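Folding T-shirts to a fixed width without a board

Matar_18
Member
Posted Monday, 09:14

I have drawers with an internal width that takes two stacks of shirts side by side, provided each folded shirt comes out the same. Mine don't. I fold in thirds lengthways, then in half, and the finished widths vary enough that the second stack catches on the runner. I don't want a plastic folding board. Is there a method that gives a repeatable width on a bare table?

Karon
Senior member
Posts: 2,342

Fix the first fold and the rest follows. Lay the shirt face down, hem squared up, and bring one side over so the crease runs from the middle of the shoulder to the hem. Do not touch the other side until that crease is straight. Most people fold both sides quickly and then try to correct them together.

State of a shirt after the first side: 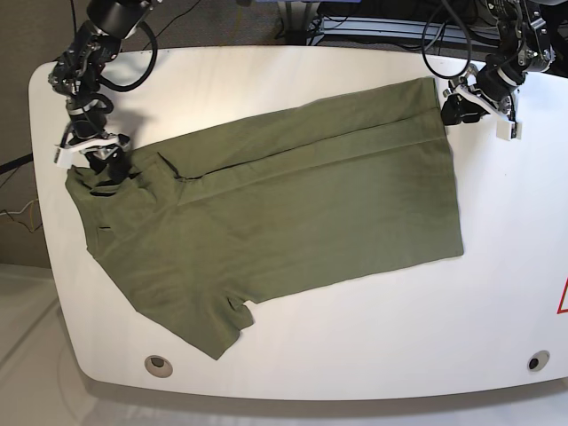 Olive tee, first long side over, other sleeve still out.

Note the crease. It is straight, but it runs diagonally from near the collar towards the hem. Fold the second side to mirror it and you get a taper. Fold it parallel and you get a skew. Either one could account for your stack.

Drollel
Member

Disagree about the crease. A slight taper does no harm if the last fold is across the middle, as the wide end covers the narrow one and the finished width is whatever the hem end measures. I would worry more about the neckline. If the cloth is bunched there, you get a lump in the stack and the pile leans.

Karon
Senior member

The width at the hem end is only repeatable if the taper is repeatable. By eye, it isn't.

Matar_18
Member

Tried both on 4 shirts. Karon's way was slower but the edges lined up. With Drollel's the widths were still off by up to 17 mm. I did flatten the necklines first and the lean has gone, so that part was right.

Drollel
Member

17 mm is more than I get. Are they all the same make? Older cotton twists at the side seams and no fold will be square to the hem.

Matar_18
Member

Two makes. The worst one is twisted, now that I look.

Noura Chidiac
Member
Location: Fudthorpe

Put two bits of masking tape on the table at the finished width and fold to those. Ignore the seams.

Karon
Senior member

That is a folding board.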